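Randov Workers Ratify First Union Contract, Win Raises and a Say in Scheduling

13 December 2024

FOR IMMEDIATE RELEASE

Workers at the Randov distribution center in Buseo have voted to accept their first union contract, ending a campaign that started in a diner booth and grew to take in every department in the building. The Buseo Warehouse and Service Workers Union announced the result this morning to a packed hall, and the cheering went on long enough that the second half of the announcement had to be read again.

The contract covers 591 workers in receiving, packing, returns, repair, cleaning and the cafeteria. It takes effect with the next pay period and runs for two years.

"We did this one conversation at a time, on breaks and in the parking lot, and we are so proud of each other tonight," the union's bargaining team said in a joint statement. "People who had never been to a union meeting ended up running them. Some of our strongest voices at the table were people who told us in May that they hated speaking in public."

What is in the contract

Every worker gets a raise in the first paycheck under the agreement and another on the first anniversary. The lowest-paid jobs, which are mostly in cleaning and the cafeteria, get the largest increases. Night shift pay goes up for everyone who works it, including part-timers, who had been left out of the old night rate altogether.

Schedules will be posted 2 weeks ahead. If a manager changes a shift after that, the worker can turn the change down without being written up. This was the top issue in the union's first survey and it stayed at the top all the way through. Parents in the returns department brought their own marked-up calendars to one bargaining session and passed them across the table so that management could see what a normal month looked like.

The agreement also sets up a grievance procedure with outside arbitration as the final step, and it ends the practice of firing workers without a stated reason. Seniority will count in bidding for shifts and open positions. Temporary workers placed through the Tundik staffing agency will become permanent Randov employees after 116 days on the job, with that time counted toward seniority. Some of them have been in the building through several renewals, and a good number were in the hall for the vote count.

Workers kept their current health plan, and the company dropped its proposal to raise the cost of family coverage. The union did not get everything it asked for. Paid parental leave is shorter than the bargaining team wanted, and the question of mandatory overtime in peak season was settled with a limit on consecutive days where members had hoped for an outright ban. Both will be back on the list next time.

How it came together

Talks opened in May and moved slowly at first. The company's early offers had no raise at all for the first year and would have let managers change job duties at will. Union members answered with button days, a petition delivered by a crowd that filled the front lobby, and a rally outside the main gate that drew 300 workers, family members and neighbors. Bus drivers on the Buseo line honked all afternoon. The bakery workers from Toprak, who won their own contract last year, came straight from an early shift with trays of rolls and stayed until the end.

The Toprak members deserve a special thank-you. They opened their hall to us whenever we needed it, shared their contract language, and sat with our newer stewards to explain what a first year under an agreement is like. Much of our article on discipline began with theirs.

The bargaining team had a member from every department, and sessions were open to any worker who wanted to watch. Many did! People came in before a shift or stayed on after one, and the company's side of the table got used to seeing the chairs along the wall fill up.
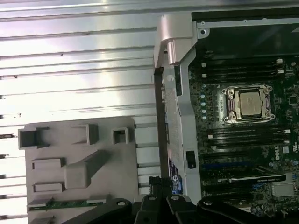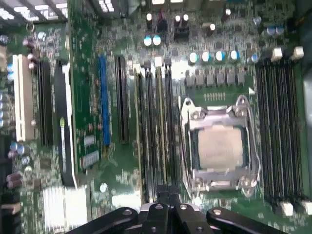
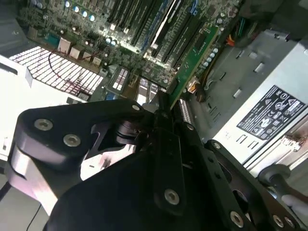 Training is another part of the agreement that members are excited about. A joint training fund, paid for by the company, will cover classes for workers who want to move into higher-paid jobs, and time spent in approved classes will be paid at the regular rate. Workers will have half the seats on the board that decides how the money is spent. Applications open once the board has met and set its rules.

What happens next

Copies of the full contract will be handed out at every shift change, and extra copies will be kept in the break rooms. Translations are being prepared and members who can help check them are asked to speak to a steward.

Steward elections come next. Each department will choose its own, with separate seats for day and night shifts so that no one has to wait until morning to find a representative. Any member may run. Training for new stewards will be held at the Toprak workers' hall, with meals and child care provided.

Members who believe their new rate is wrong on the first paycheck should keep the stub and bring it to a steward right away.

About the union

The Buseo Warehouse and Service Workers Union represents workers at the Randov distribution center. Workers at other sites in the area who would like to talk about organizing are welcome at any general meeting, and all conversations are confidential.

Media inquiries: Buseo Warehouse and Service Workers Union, communications desk.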